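Handheld grippers lose tracking when I reach into a bin
Posted by Quentin Poulain, 26 July 2020

Hi all! I'm putting together a pair of handheld grippers at our shared workshop (printed jaws, one marker plate on top of each) so I can record pick moves and play them back on a small arm later. Tracking is great out in the open. The second I dip a hand into a bin, the pose jumps by 3 cm or so and then snaps back. Bin is gray plastic, fairly deep. Do I need a bigger plate, or more cameras? I have 5 and would rather not buy another.

Stela Roman
More cameras. Always more cameras.

Chaimae Slaoui
Don't spend anything yet! I'd guess the bin wall is hiding your plate from the low cameras, and the ones left don't agree very well. Raise two of them and calibrate again with the wand down at table height – I skipped that for months. 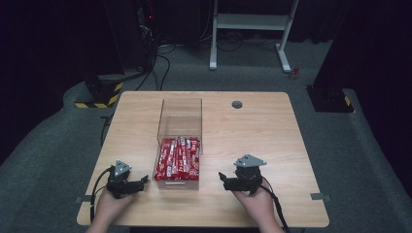
Marker plates want to sit high and clear of your knuckles, so that's where I'd start before changing the size. Mine are triangular and go right on top of each gripper. The other thing I'd swap is the bin. I practice with a clear acrylic box, open at the top, with red wrapped snack sticks in it up to around halfway, so I don't have to reach all the way down. Clamp the table too, and leave plenty of slack in the gripper cables – a tight one tugs your wrist right when you close the jaws.

Fadwa Gaber
Check your exposure as well. Mine was set way too long and every fast reach smeared.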